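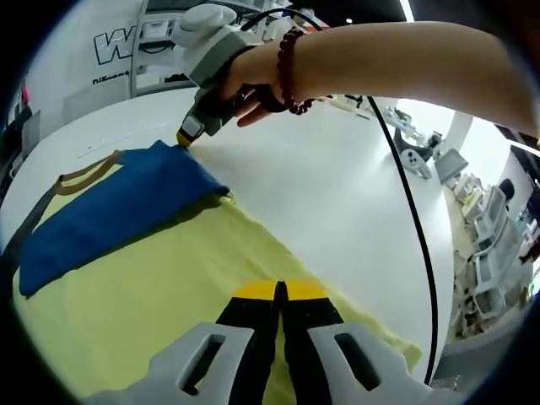
Folding work with a pair of hand-held grippers, blue garment and yellow cloth.

About Wudach

Wudach makes hand-held grippers and the recording kit that goes with them. Our customers are teams who want to teach robots to handle soft things: shirts, towels, bed sheets, bags. Cloth is difficult for a robot. It has no fixed shape, and the same towel never lies two times in the same way. We believe the best teacher for this work is still a person with patient hands.

How we started

The company was founded by Aminu Iyamu, who before worked on sewing machines and later on packing lines. His first gripper was made for one customer only, a laundry in Penton. The laundry did not continue with robots, but the gripper was good and other people began to ask for it. Today we are a team of 7, and Aminu still checks the finger tips of each pair before it leaves the building.

What we offer

The Usman kit is our main product. It contains 2 grippers, the cables, a spare set of finger tips and our recording software. The operator holds one gripper in each hand and does the task as usual, and the software saves the movement together with the camera view. A new operator needs one morning of training.

For customers who have no space or no people for recording, we have the Hitberg service. You send us the items and a description of the task, and our operators do the recording on our own tables. The smallest order is 500 recordings of one task. From 1000 recordings we include a second review of all the data without extra cost. Please send more than one size and color of each item if you can, it makes the results much better.

We also repair. Finger tips wear out with daily use and cables break near the plug. Both can be changed in our workshop, also for kits that are out of guarantee.

How we work

We answer every message ourselves, usually on the same day. If your task is not suitable for our grippers, we will tell you before you pay. Very thin plastic film, for example, we do not accept at the moment.

Visits are possible in the afternoon, after 2. Please write to us first, so that a table is free for you.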